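Broltstead's shared laundry room is open again, and the queue is back

I popped down to the shared laundry room in Broltstead this morning with a bag of odds and ends over my shoulder, and I'm pleased to report that it's open again after being shut for most of September. The doors were unlocked at eight and by twenty past there was already somebody asking whether they could leave a duvet. (They could, but it has to go in on its own.)

Laundry room, Broltstead, this morning

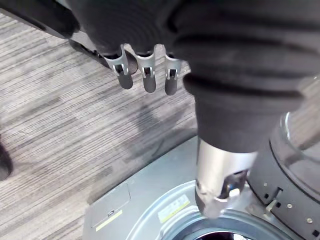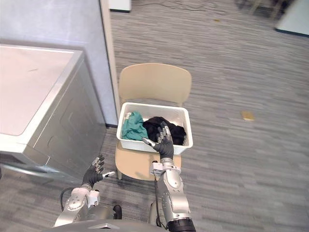
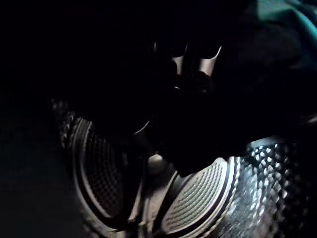

If you haven't used the place before, it works much as it did in the spring. You book a slot on the sheet by the door or ring the Sindard office, you turn up with your washing, and you pay when you leave. A wash is still priced by the load, and there are 14 slots a day, which doesn't sound like many until you remember that half of us only want to do a few shirts and a towel. The last slot starts at seven in the evening.

The closure was all down to the pipes under the floor. Nilsuwan, the firm that did the work, had hoped to be in and out inside a fortnight, but then they found a second leak behind the first one and the whole thing dragged on. The bill came to £3,962, a fair bit more than the £1,000 put aside for repairs this year, so the rest is coming out of the Dultura fund that paid for the new bus shelter. I asked whether that meant prices going up and was told not before Christmas. We'll see!

I can't tell you how much I've missed it. My own machine gave up in the summer and I've been washing jumpers in the bath, wringing them out over the side and draping them on every radiator in the flat. My kitchen has smelled like a wet dog for weeks and I don't even have a dog. I know I wasn't the only one, as 78 people had put their names on the list to be told when the room reopened, and that's a lot for a village our size.

One change to watch out for: please don't leave washing behind overnight any more. Before the closure there was a great heap of unclaimed things by the window, mostly odd socks and pillowcases, and one very nice cardigan that I was sorely tempted by. From now on anything left after closing goes in a bag with the date on it, and if it isn't collected within the month it'll go to the charity shop. So check the drum before you go, and check it again if you've been washing black things, as they're very easy to miss at the back.

Bring your own powder too. The shop next door sells it in small boxes if you forget, but they'd run out by the time I went in for mine.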